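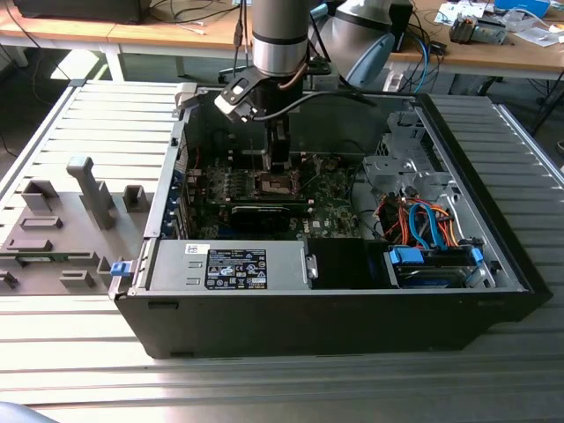
Photo: Nadège Gaillard / Skirkeo bench 3

Ticket: Wrist drift and dropped episodes during PC teardown collection
Project: Trellela (desktop disassembly set)
Opened by: Nadège Gaillard
Assigned to: Gaspard Gaillard
Priority: Normal, raised to High on second comment
Status: Closed, one follow-up open
Component: Teleop, recording, left arm

Original report (Nadège, 9:40 am)

Left arm is drifting at the wrist while the operator holds still over the motherboard. It doesn't happen in free space. It shows up once the gripper is down inside the chassis and has been parked there for a few seconds, which we do at the start of every episode so the policy gets a clean starting pose. The fingers creep toward the power supply side. The operator corrects without thinking and the correction gets recorded as part of the demonstration.

I don't want those corrections in the training data. The last batch we trained on had the arm making a little sideways wiggle before every reach, and I now think we taught it that.

Second problem, may or may not be related: the recorder is dropping episodes. The operator presses stop, the light goes green, and there's no folder on disk. It has happened four times this morning.

Setup:
Tower on its side on the slatted table, side panel off and lying flat to the left of it. Both arms homed. Tasks in rotation are memory module out, drive out by the blue rails, and graphics card out. Target for this chassis is 3,000 episodes and we are nearly 55 per cent of the way there.

Steps to reproduce:
1. Home both arms.
2. Bring the left gripper down over the CPU socket, fingers open.
3. Take hands off the leader and wait.
4. Watch the wrist angle in the log viewer.

Expected: flat line.
Got: slow ramp, then a step when the operator grabs the leader again.

Comment (Gaspard, 10:15 am)

Can you send me one bad episode and one good one from the same operator? Also please check whether gravity compensation was reloaded after the gripper bracket was changed in May. The angled bracket is heavier than the old one and sits off to one side.

While you're there, have a look at the black cable off the gripper. If it's lying across the case it can catch on the sheet metal and pull.

Comment (Nadège, 10:50 am)

Both episodes uploaded to the ticket folder. The payload file is still the one for the old bracket. I'd assumed it came across with the Cetuvham update but it didn't.

The cable runs to the right over the open case. I lifted it clear by hand and repeated the test. Drift is smaller but still there, so the cable is part of it and the payload is probably the rest.

Raising this to High. Every episode since the bracket change could be affected and I've got two operators booked for the whole afternoon.

Comment (Gaspard, 11:30 am)

Agreed on both. Please do this in order and tell me the result after each one, otherwise we won't know which change did what.

1. Run the payload identification routine with the new bracket and fingers fitted. Keep the tower out of reach while it runs, the arm swings wide. Move the right arm back to home first.
2. Save the result as a new file. Don't overwrite the old one, I want to compare them.
3. Repeat the hold test over the socket, 60 seconds, cable as it is now.
4. Re-route the cable so it has slack through the full wrist range. Repeat the hold test.

On the dropped episodes, send me the recorder log from start-up. I suspect it's the disk check and nothing to do with the arm.

Comment (Nadège, 1:20 pm)

Results:
After step 3, the ramp is mostly gone. There's a small offset when the wrist is turned toward the optical drive bracket.
After step 4, flat in every pose I tried, including that one.

I put the cable up on the upper link with two hook-and-loop ties and left a service loop at the wrist. Operators say the leader feels lighter on the left side. One of them had been complaining of a sore forearm and I'd put it down to the height of the chair. Sorry about that.

Recorder log attached.

Comment (Gaspard, 2:05 pm)

Thanks. The recorder log is clear enough. When an episode finishes, the Gautier uploader locks the directory to move it. If the operator starts the next one too quickly, the recorder fails its write check and gives up without an error. The green light only means the stop command was received. It should mean the files are on disk.

Workaround until there's a patch: wait for the episode counter in the corner to tick over before starting the next one. Please put that on the operator sheet today.

I'll change the light so it stays amber until the write is confirmed, and make the recorder retry 3 times before it reports a failure. It will report it loudly.

Comment (Nadège, 2:30 pm)

Sheet updated. What do we do with the episodes we already have? I'd rather not bin the lot. The graphics card ones took ages.

Comment (Gaspard, 3:10 pm)

Don't bin them. I wrote a filter that looks at the parked section at the start of each episode and flags any where the left wrist moves while the leader is unattended. For most of the flagged ones we can trim the parked section and the first correction and keep the rest. If the drift carries on into the reach, the episode goes in the rejects folder.

Trimmed episodes will be tagged so we can leave them out of a training run and see if it matters. Memory module episodes look worst, as the gripper spends the longest time hovering there. Drive episodes are mostly fine.

Comment (Nadège, 4:45 pm)

Filter has run. I went through a sample of the flagged ones by eye and agree with it, apart from a few where the operator was resting a hand on the leader and it was counted as unattended. I've put those back in.

Afternoon session went through with no missing folders. Operators found the wait for the counter annoying but they did it.

Resolution

Cause 1: payload file not updated after gripper bracket change. New file saved and set as default for the left arm.
Cause 2: gripper cable dragging on the open chassis. Re-routed and tied.
Cause 3: recorder write check clashing with the uploader lock. Workaround in place, patch in review.

Added to the hardware change checklist: rerun payload identification after any change past the wrist, then do the hold test over the socket before collecting.

Follow-up still open: check the right arm for the same payload error. Assigned to Nadège, before the next chassis goes on the table.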